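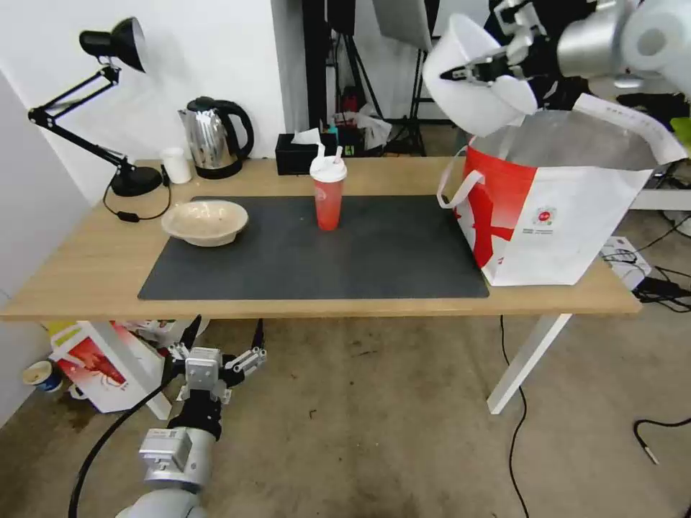
Can you still go up the tower at Gurndale without booking? In the mornings, before the coach parties arrive, you can usually buy a ticket at the gate and walk straight in.

June 18, 2024

I had written that question at the top of the page before we left home and have now filled in the answer. We went up today. It was the only thing I had firmly planned for Brenimlow, so I was glad to have it done early in the trip.

Breakfast at the Sæther was from seven. It is a small hotel, four floors and no lift, and the dining room looks out on the car park and a strip of the harbour. Bread, ham, two cheeses, boiled eggs that were hard when I asked for soft. The coffee was good. Waldemar had porridge and said it was better than yesterday's. We took a roll each for later, wrapped in a napkin. I think this is allowed, as the woman at the next table did it in full view of the staff.

The bus to Gurndale leaves from outside the old customs house and is run by Grokine, green buses, rather old. The timetable in our guidebook is wrong. It gives a bus at 8.40, and there isn't one any more. We waited in a thin drizzle with a man who had a bicycle wheel with him, just the wheel, and the next bus came at ten past nine. The fare was four each, return, and you have to have coins. The driver will not take a note. I had coins for one of us and Waldemar found the rest in his coat.

The road goes along the shore for the first part and then turns inland through some pine woods. I sat on the left, which was the wrong side for the sea. On the way back I sat on the left again, forgetting that this would put me on the landward side a second time only if I faced the other way, and so I got the sea after all. It had cleared by then and you could see the islands.

The stop for the tower is at the bottom of the hill by a petrol station. From there it is a steady walk up a tarmac path, nothing difficult. There are benches. The path was being dug up near the top and we were sent round by the back of the museum, through long wet grass, and my shoes are still on the windowsill with paper in them.

At the gate the man asked whether we had booked. I said we had not. He looked at a screen, looked at the empty path behind us and sold us two tickets. He told us bags had to go in a locker and that the lockers took a coin, which of course we no longer had. He lent us one from his own pocket. I gave it back to him afterwards, because the locker returns it.

There are 86 steps to the first gallery. The number is painted on the wall at the bottom, in four languages. After that it becomes an iron spiral stair, and there is a rope across with a sign saying that only eight people may be above it at once. A girl in a yellow jacket counts you through. We had to wait for a family to come down. The youngest boy came down backwards, holding on to the rail with both hands, and his father came down behind him looking at his phone.

I did not like the iron stair. You can see through it. I looked at the wall the whole way and got up well enough. The gallery at the top has a stone parapet at chest height and then a wire mesh above that, put in since I was last here. I was last here in November of the year my mother retired, with her and my aunt, and there was no mesh then and no girl in a yellow jacket either. There was fog that day. We stood at the top, saw nothing at all and ate pears. I have a photograph of my mother and aunt against a plain white sky which could have been taken anywhere, and for years people have asked me which studio it was.

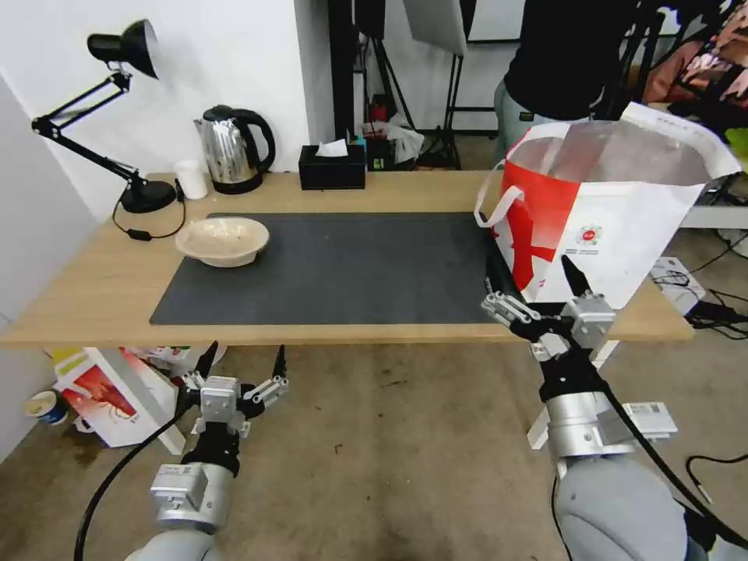 Waldemar Olszewski, when I told him this on the gallery, said that I had remembered it wrongly and that the pears were from a different trip, the one to the salt works. He may be right. He was not on either of them, but he has heard me tell both many times and he says the pears used to be in the other one.

Anyway today we saw everything. The view to the north is the best, with the two headlands and the long bar of sand between them. To the east it is mostly the cement works. I had wanted to take the same picture as the old one, from the same place, and it took me a while to find where they must have stood, because the mesh changes how it all looks. I think it was the south-west corner, where there is an iron ring set into the stone. The ring is just visible behind my aunt's elbow in the old print. I put Waldemar there. He does not like being photographed and stood very stiffly with his arms down. I took several, and in one of them he is about to speak and looks more like himself. A Danish couple offered to take one of us together and then asked us to do the same for them. Her hat blew against the mesh and stayed there.

You are meant to come down after 10 minutes if others are waiting. Nobody was waiting, so we stayed longer. It was windy but the rain held off.

The museum at the foot is small and has mostly to do with the signalling that was done from the tower before there was radio. There is a wooden frame with arms that you can work with ropes. The labels are long. I read most of them and remember that the men worked in pairs and were fined if a message had to be sent twice. Waldemar sat down in front of the film and I believe he slept.

We ate our rolls on a bench in the sun and then had soup in the café as well, as it smelled so good when we went by. It was fish, with dill. It came to more than I had expected to pay, but there was plenty of it. I asked the girl if they sold postcards of the tower from before the mesh and she said she had not known there was a before. She went to ask someone in the back. They had one, rather faded, from a box under the till, and let me have it for nothing.

The bus back was full of schoolchildren and we stood as far as the pine woods, then got seats.

In Brenimlow I went to the chemist for plasters and to the post office, which was shut. It shuts at three in summer. The cards will have to go tomorrow. I have written four and have the one to Marta's old address still to sort out.

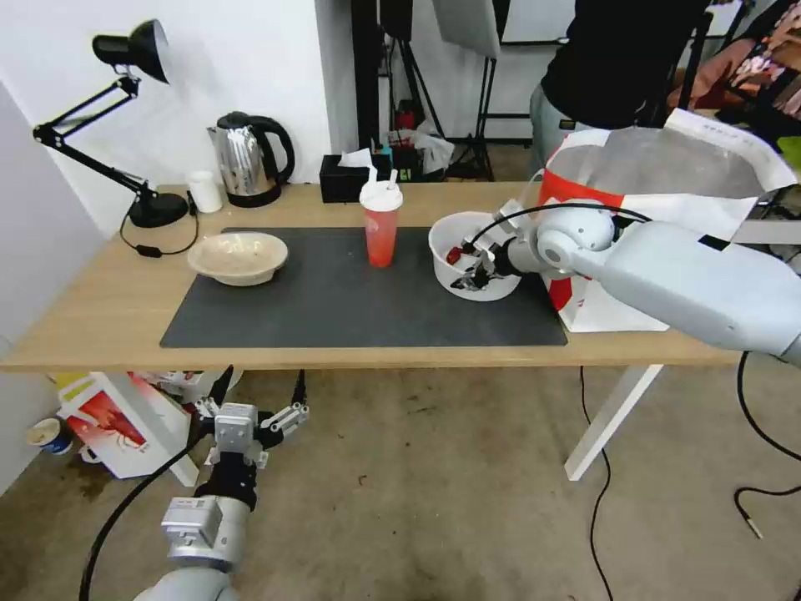 Red cup with a straw, bowls, desk lamp.

Dinner at the hotel, since neither of us wanted to go out again. Plaice and potatoes. They had run out of the plum tart and offered ice cream. Waldemar read me the forecast from the paper, dry until the evening and then rain from the west, so we will do the harbour walk first and leave the church for later. The church is open until six according to the door, and until five according to the leaflet.

Knee a bit sore from coming down. Must get coins in the morning before anything else. I have put the faded postcard in the back of this book, inside the flap, with the two tower tickets and the bus tickets.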